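Predholm Mobile Robots – Buying and Budgeting FAQ

Last updated Monday, May 27, 2024

Who is this page for?

Facilities and operations staff who are planning to buy one or more Predholm indoor carriers and need numbers for a budget request. Maintenance questions are covered in the owner's manual.

What does the base price include?

The carrier, one charging dock, one battery, and the Fuvby planning software for the first year. Shipping, the site survey and extra docks are quoted separately.

How much is a site survey?

$1,205 per floor. The fee is credited to your order if you buy within the same budget year. Sites already surveyed for an older Plakow unit need a new survey, as the Plakow maps cannot be imported.

Can we test our rooms before we commit to hardware?

Yes. Fuvby lets you build a simulated version of each room and run a carrier through it. A license without hardware is $420 per seat. Most buyers start with one or two rooms and add the rest after the first quote.

Do we need to model furniture and small items?

Model anything that stands on the floor. A simple room with a door, a potted plant against the wall and a dark cabinet is enough for a first pass. Colors and finishes can be plain. Sizes and positions should match your building, and doors should be entered at their clear opening width. 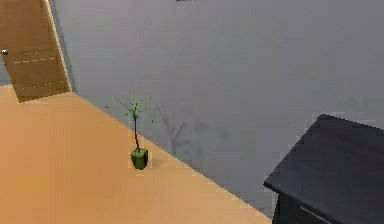
How many carriers should we budget for?

Use the trip count from your Fuvby report. One carrier handles up to 300 short trips a week on a single floor. If your count is close to that, price a second carrier as an option – adding it later means a second delivery charge.

Who does the installation?

Gajewski handles installation for all direct orders. Allow 4 working days for a single floor. Door openers and elevator connections are not part of the standard visit and have to be ordered ahead.

Can we lease?

Leases are available on orders of two or more carriers. Software seats are billed yearly and cannot be added to a lease.

What should we set aside for running costs?

Plan for the yearly software renewal, one replacement battery per carrier over the life of the unit, and wheels. Current part prices are on the quote form.

When do we need to order?

Orders received by the end of October are scheduled for installation before the new year. After that, dates depend on stock. A quote does not hold a delivery slot – a signed order does.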